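Gripper keeps dropping light packets — pads or levers?

zulik_bench
Our Stilteo gripper has started letting go of crinkly snack packets. Foil ones are fine, heavier stuff is fine, but anything with a loose skin slides out after a second or two. I've wiped the pads and nipped up the pivot screws. New pads next, or am I missing something?

pradofan
Pads. We change ours every 4 weeks whether they look tired or not. Mine went shiny long before they looked worn, and wiping did nothing.

hexkey_moll
Every 4 weeks is a waste of money! I've had 52 days out of a set and they still grip like new. I'd slacken those pivot screws a touch before buying anything. Too tight and the levers drag, so the jaws never quite close — had exactly that on the Vurent in July.

zulik_bench
Slackened them this morning. Ran 40 picks and it dropped 15, so a bit better than before but still rubbish.

pradofan
Told you, pads :)

hexkey_moll
Hmm, maybe. Is there any foam in the jaws? A bit of foam on one side only can stop it shutting square, and a thin packet would feel that first. I'd have it off and run the same 40 again before ordering.

pradofan
I'd leave the foam alone, personally. Change one thing at a time, and pads are the thing that wears.

zulik_bench
There's a small blue bit on the right lever, so I'll try without it tonight and order pads anyway. White packet is the sort I mean, the dark bar next to it has never given me any bother.

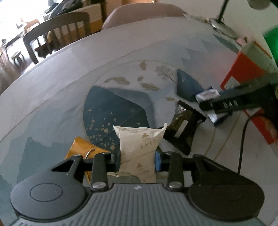

Jaws over the white packet, blue foam still on the right lever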